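Two Grippers, One Wrist Camera

24 June 2023

The test bench at Flalletti has been given over to a comparison of two parallel grippers, the Griromen and the Danzer, mounted in turn on the same arm. The engineer running it says grip force was settled early. Most of the remaining work concerns the wrist camera.

"Both of them will hold a piece of fruit without bruising it," the engineer says. "What separates them is how much of the view the finger takes up when you get close."

Each gripper is run through 15 approaches per object, with the exposure locked first and then left on automatic. The controller, a Gurken unit, logs joint positions and wrist images against one clock.

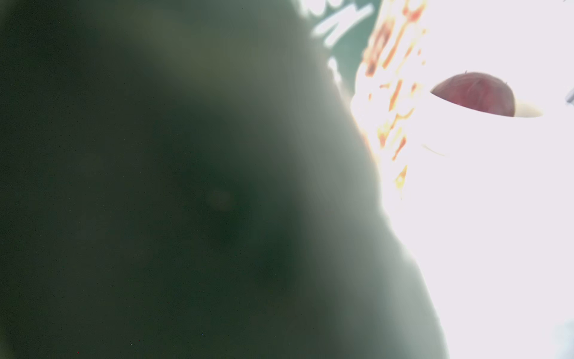 "Auto exposure meters on whatever is largest," the engineer continues. "If that's a dark finger close to the lens, the gain goes up and anything pale behind it goes white. You keep saturated colors for a while. You lose rims and edges, and the grasp planner wants the edges."

Moving the metering window to the outer third of the image helped more than lowering the gain limit. The camera bracket was also tilted outward by 7 degrees, at the cost of a new hand-eye calibration.

Asked which gripper is ahead, the engineer declines to rank them. The Danzer has the slimmer finger and the slower close. The Griromen repeats better, but its pads sit nearer the lens.

"I'd take the Griromen with a longer bracket, if the cable will reach. We haven't tried that yet."

The next set of runs uses matte finger covers and a fixed shutter. The locked-exposure logs will be processed first.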